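An Afternoon at the Undura Open Day
Hand-held grippers, felt pads and a lot of questions 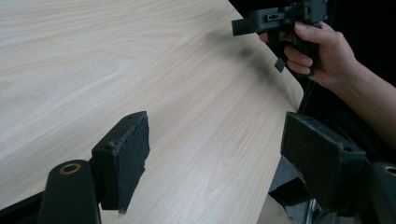
Newsletter No. 56, page 2

If you missed the open day at Undura last month, I'm sorry, because it was a really good one! The team had put tables out along the length of the workshop and let visitors walk right up to the tools, pick them up and squeeze the handles. I went in April expecting to stay an hour and was still there when they started stacking the chairs.

Most of us stopped first at the hand-held grippers. You hold one in each hand, much as you would a cordless drill, and the fingers at the front open and close as you work the grip. They are the same sort of fingers that go on the robot arm, so whatever you do with your hands is recorded in a form the arm can learn from. Seraina Danzer ran the table and was wonderfully patient with the line (it reached the coat rack at one point). She let everyone have a proper turn, kids included.

I was very taken with the felt. Each finger is a plain dark gray block with a dark felt pad on its inner face, and after a few months of use the pads get fuzzy and start to fray at the corners. Seraina says the team tried bare fingers early on and things kept sliding out. Felt is cheap, it gives a little, and a new pad can go on over a lunch break. She had a box of old ones to pass around, some of them worn nearly through.

Then came the hard part, which was using the things. I was given the job of folding a dish towel and I made a terrible mess of it. You lose all feeling in your fingertips and have to go by eye, and my left hand kept wandering off while I watched my right. The woman after me had it done in three tries! Her secret, she told us, was to slow down and let the table do some of the work.

Every turn at the table is saved as one recording. The group had 1,353 of them before the doors opened and would like to reach 3,000 by the end of the summer, which explains why they were so happy to see us all. Mine went in too, towel disaster and all. Seraina told me the clumsy ones get looked at as well.

At the far end of the room, the people from Gornico were showing their small arm, Ridora, putting cups on a shelf. It is slower than I had pictured and much quieter. It missed one cup, backed up and went in again from the other side, and the whole room cheered.

Undura hopes to hold another open day in the fall, and Berge has offered its hall if more space is needed. Wear short sleeves if you plan to try the grippers. My cuffs were in the way all afternoon.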